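**Suturing team update — Sun 5 October**

Okay, so you all asked at the May potluck when the Dinura team would have something to show besides slides, and I finally get to answer! Our student group has been stitching with two instruments at once, and I have spent so many hours in the lab lately that the vending machine and I are on good terms.

Quick catch-up if you're new. We're a student project, we meet in the Kárason room on the second floor, and we're trying to get our software (we named it Undovico, please don't ask) to do one stitch start to finish: pick up the needle, bite, pull through, wrap, tie. Each of those sounds easy until you try to write it down for a machine. The wrap is the worst. Thread does whatever it wants, and a loop that looks lovely from one angle is a total mess from another — so we check everything from more than one view. 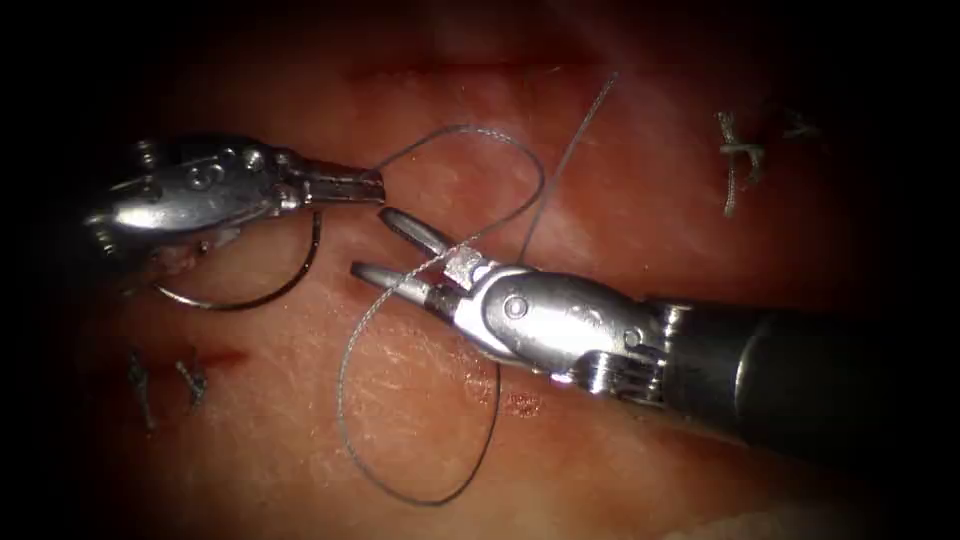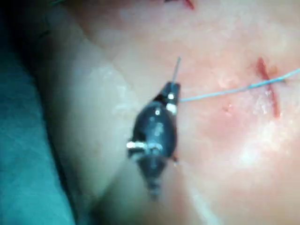
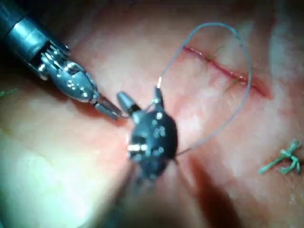 *Needle and thread work from the Dinura project. The green knot is in the last picture.*

Our goal for the Clirimex student challenge is 100 logged stitches, and we're at 19. I know, I know. But we only started keeping a proper log after fall break planning, and the early ones were so lopsided that we voted to throw them out. What slows us down most is the handoff, when one set of jaws has to let go and the other has to be ready for it. I keep wanting to rush it! My own best knot so far took 3 tries and I was unreasonably proud of it.

We could really use 2 more people, mostly for labeling video and keeping the log tidy. You don't need to know any code, and you don't need to have sewn anything either (I still can't hem pants). Come by the Kárason room any afternoon and knock loudly, the door sticks.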